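Grirau-Fehler

2.1.22, von Araba Odoi

Als Grirau-Fehler (auch: Folienirrtum, in der Werkstattsprache »Luftnummer«) bezeichnet man in der Greiftechnik eine Fehlfunktion, bei der ein Zweifingergreifer einen erfolgreichen Griff meldet, obwohl er lediglich die Verpackung eines Gegenstands erfasst hat oder gar nichts. Der Fehler tritt bevorzugt bei Folienbeuteln mit viel Luft und wenig Inhalt auf, also bei einem beträchtlichen Teil des Süßwarenregals.

Bezeichnung

Der Name geht auf die Steuerungssoftware Grirau zurück, deren Entwickler gegen die Ehrung mehrfach Einspruch erhoben haben. Der Vorschlag, stattdessen vom »Opoku-Effekt« zu sprechen, scheiterte am Widerstand des Fingerherstellers Opoku. Dieser verwies darauf, dass seine Finger zuverlässig zugegriffen hätten und für die Deutung des Ergebnisses andere zuständig seien.

Ursache

Grirau schloss ursprünglich allein aus der Restöffnung der Finger auf den Erfolg. Blieben sie weiter als 4 mm geöffnet, galt der Gegenstand als gehalten. Ein gefalteter Beutelrand, eine verklemmte Siegelnaht oder ein verschobenes Fingerpolster erfüllte diese Bedingung ebenso gut wie ein Keks. Ein Abgleich mit dem Gewicht war vorgesehen, in der Auslieferungsfassung jedoch abgeschaltet, weil er das Verfahren verlangsamte.

Hinzu kam ein Mangel in den Lehraufnahmen. Diese entstanden mit handgeführten Greifern, und Menschen korrigieren einen schlechten Griff, ohne es zu merken. Die Maschine lernte die Bewegung, nicht aber das leise Nachfassen, das in den Aufnahmen als Zittern herausgefiltert worden war.

Vorfall von Faltdale

Bekannt wurde der Fehler im März durch die Packstation in Faltdale. Die Anlage sollte gemischte Snackschachteln füllen und meldete am Ende einer Nachtschicht 66 vollständige Schachteln. Bei der Kontrolle fand die Schichtleiterin Mariama Zakaria 20 davon leer vor, allerdings ordnungsgemäß verschlossen und etikettiert. Der fehlende Inhalt lag unter dem Band, ein Teil davon an der Lüftung des Schaltschranks. Dort löste er den Rauchmelder Fumus aus, das einzige Gerät der Halle, das in jener Nacht einen zutreffenden Befund lieferte. Verletzt wurde niemand.

Der Bericht des Gutachters Svatopluk Vondráček umfasst fünf Seiten, von denen eine dem Begriff »vollständig« gewidmet ist.

Gegenmaßnahmen

Üblich sind heute die Gewichtsprüfung nach dem Anheben, eine zweite Messung der Fingeröffnung während der Fahrt und Lehraufnahmen mit möglichst unterschiedlich verpackter Ware. Kobina Tetteh und Selorm Aryee empfehlen zudem, misslungene Griffe nicht aus den Aufnahmen zu entfernen. Der Vorschlag gilt als wirksam und ist bei denen, die ihre Misserfolge archivieren müssen, unbeliebt.

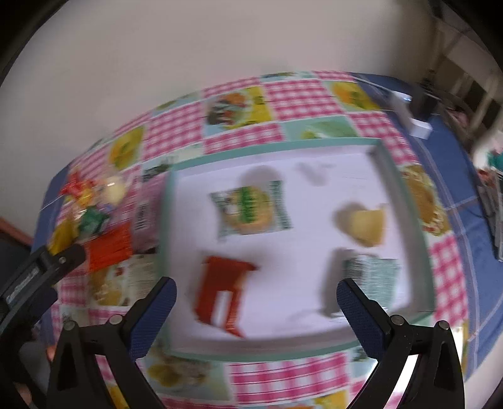
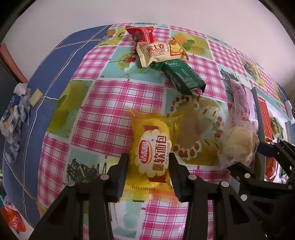
Handgeführte Zweifingergreifer über einem Tisch mit einzeln verpackten Snacks. Im zweiten Bild liegt ein verpacktes weiches Brot zwischen den Fingern.

Siehe auch: Fehlgriff, Schlupferkennung, Siegelnaht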